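Ticket 784: Hand-held gripper, left finger slow to return, width reading drifts
Site: Worville, upstairs office
Equipment: hand-held gripper pair, unit A and unit B (marker cube on top)
Opened by: Beverley Hollis
Assigned to: Cor Willems, Willems service desk
Priority: normal
Status: closed, one follow-up open

Hollis, 09:10
Unit B has a problem with the left finger. When I let go of the trigger the right finger comes back at once and the left one lags, then catches up with a click. The width reading at fully open should be 100. First thing this morning it gave 100, after half an hour of use it gave 97, and now it sits at 96 until I power it off. Unit A is fine and reads 100 every time. Nothing has been dropped as far as I know. We changed the finger pads on B in February and it has been used most days since then.

Willems, 09:34
Thanks. Before you open anything, please do the following and post the results.
1. Power off, move both fingers by hand through the full travel, and say whether you feel a rough spot.
2. Check the two pad screws on each finger.
3. Power on with the fingers fully open and leave it alone for five minutes. Note the reading at the start and at the end.
Also let me know which firmware it is on.

Hollis, 10:05
1. Rough spot on the left side only, near the open end. Right side is smooth.
2. Left pad, lower screw was loose, could turn it with my fingers. The other three are tight.
3. 100 at the start, 100 at the end. So it doesn't drift if it isn't moved.
Firmware 324 on both units.

Willems, 10:12
324 is current, leave it. If it holds steady when idle then the sensor is probably all right and the finger isn't getting back to the stop. Take the left pad off, look at the back of it and at the channel where the fingers meet at the base. Don't use spray cleaner. A dry brush first, then a cloth with a little alcohol if there is anything sticky.

Hollis, 10:50
Pad off. There was grey dust packed at the bottom of the channel and a curl of clear tape stuck to the side of the left carriage. Tape came away with tweezers. Brushed the channel out, wiped it, let it dry. Pad back on, both screws done up. Moved by hand it is smooth the whole way now.
Reading after 20 open and close cycles: 100. After 50: 99.

Willems, 11:02
Better. One count at 50 could still be the pad sitting slightly crooked. Loosen both screws on the left pad, close the gripper gently on something with flat parallel sides, and tighten the screws while it is held. That squares the pad against the other one. A wooden block will do if the faces are true. Then send me a view from the gripper's own camera with the block between the fingers, not squeezed.

Hollis, 11:40
Done with one of the small wooden blocks. Camera view:

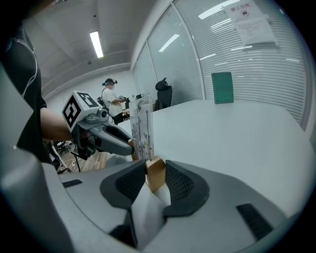

Ticket 784, attachment 1. Gripper camera, wooden block between the fingers.

Willems, 11:58
Got it, thanks. I can see both fingers, the mesh on the inner faces and the block in the gap, so the view is good enough for checking. I can't judge a fraction of a millimetre through that lens, it bends everything. Go by the numbers instead. Please repeat the cycle test and then do the grip test: close on the block, read the width, open, ten times over.

Hollis, 12:35
Cycle test: 100 at the start, 100 after 50, 100 after 100.
Grip test on the block: same reading ten times out of ten. No click on release.
I also ran the tracking check on the marker cube. It found the cube in every position I tried except with my sleeve over one side of it, and that's the same on unit A.

Willems, 12:41
Then I'm happy for it to go back into use. Two more things. Put a drop of the low-strength thread lock on the lower left screw. If it came loose once it will come loose again, those inserts wear. And save a new zero for the open position. The old one was taken before the February pad change.

Hollis, 14:20
Thread lock on. We only had the Ziston one in the drawer, the low-strength type, I assume that is fine. New zero saved. Restarted twice, reads 100 both times.

Willems, 14:26
Ziston is fine. Leave it overnight before heavy use.

Hollis, 09:05 next morning
Reads 100 cold. Ran 50 cycles, still 100. No lag on the left finger. Can be closed from my side.

Willems, 09:15
Closing. Parts used: none. Cause: tape and dust in the finger channel, loose pad screw on the left side.
Follow-up moved to ticket 753: order spare screw inserts from Vivska for both units, and add brushing out the channel to the weekly check.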